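Musty smell in a kitchen wall cabinet that won't go away

Posted by Rusanwood47

We moved in last December and one wall cabinet smells stale whatever I do. I've washed it twice with washing-up liquid and left it open overnight. Mugs kept in there pick up the smell by morning.

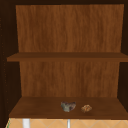
The cabinets either side are fine. The outside wall behind it faces north, if that matters. Do I need to replace the back panel?

Posted by Pestovis

Bicarb in a saucer. Works for fridges.

Posted by Tambunan

Don't replace anything yet. Bare or worn wood holds smells, and washing it can make things worse if it doesn't dry out.

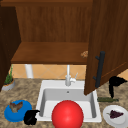
Ploliton Household Help – Kitchens and Storage

Wipe the inside with white vinegar, one part to four of water, using a cloth you've wrung out well. Leave the doors open for two full days. Don't put crockery away until it's properly dry.

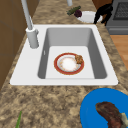 Plate in the sink, tall white tap on the left rim

If the smell comes back after that, check these:

1. Feel the back panel after a cold night. If it's damp, you have condensation – the wall needs sorting first.
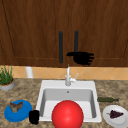

2. Look along the top of the cabinet for old leaks or grease.

3. Once dry, seal the inside with clear shellac. A 400 ml tin did two of mine. Let it cure for a week.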